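Rubber stamp care and ink questions

Last updated Mon 13 July

These answers cover the clear polymer and red rubber stamps sold through the Brendport shop, together with the two ink ranges we stock, Plillero (dye) and Kobzar (pigment). Questions about orders and delivery are on a separate page.

What is the difference between dye ink and pigment ink?
Dye ink soaks into the card and dries quickly. Pigment ink sits on the surface and takes longer, and on coated card it may not dry at all without heat. Plillero pads are felt; Kobzar pads are foam.

Which ink should I use for heat embossing?
Kobzar, in any colour. Plillero dries too fast to hold the powder. Tip the spare powder back into the jar before heating, and keep the heat tool moving.

Why does my clear stamp bead the ink?
New polymer has a slight film left from moulding. Rub the face lightly with a white eraser, stamp it on scrap paper a few times and re-ink. Do not use sandpaper on stamps with fine lines or lettering.

Can I use solvent ink on clear stamps?
We do not recommend it. Solvent ink and solvent cleaner both soften polymer over time. Red rubber is not affected, though the foam backing can come away if the cleaner reaches the glue.

How do I clean my stamps?
Clear stamps: lukewarm water and a drop of washing-up liquid, then dry face up on a lint-free cloth. Red rubber: a damp cloth or a scrubber pad. Do not soak cling-backed rubber. Staining on either type is normal and does not affect the print. 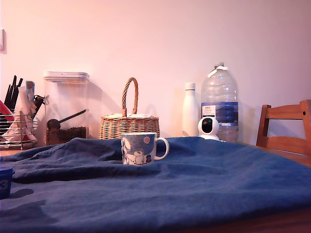 Patterned mug on a blue cloth.

My clear stamps no longer stick to the block. What can I do?
Wash both the stamp and the block. Lint and skin oil are the usual cause. If the stamp still drops off after washing, put a thin layer of repositionable glue on the back and let it go tacky before mounting.

Which size of block do I need?
The block should be slightly larger than the stamp on all sides. Wernberg blocks come in 4 sizes, and the largest takes a full background stamp. For solid images a stamping platform gives a more even result – the stamp can be re-inked and pressed again in the same place.

What weight of card works best?
Smooth white card of 250 gsm or more for card bases. Lighter card is fine for layers and die cuts. Textured card breaks up fine lines; if you must use it, stamp on the smooth side.

How should stamps and pads be stored?
Keep clear stamps flat on their acetate sheet, out of direct sunlight. Store felt pads either way up. Store foam pads level, with the lid fully closed.

When should I re-ink a pad?
When the print is patchy on smooth card with a clean stamp. Add a few drops across the surface, spread them with the edge of an old plastic card and leave overnight with the lid on. Refill bottles for all 78 Plillero colours are in stock. Kobzar refills for the metallic shades return in January.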